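Chapter 11
Floors, Fabrics, and Household Dust

Dust settles on every surface in a home, but it does not stay where it lands. Air from a door or a heating vent lifts it again, and people carry it from room to room on their shoes. In the town of Flerkstead, Jolien Dewulf weighed the dust from 300 homes each June.

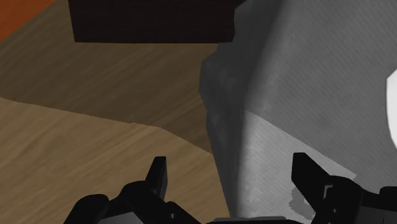
Hard floors release dust easily when swept. Fabric holds it deeper, between the fibers, and gives it up slowly — often when someone sits down. Section 11.1 covers where dust comes from: skin, soil, lint, and soot. Section 11.2 explains how particle size affects settling. Review the units of mass in Chapter 2 before you begin.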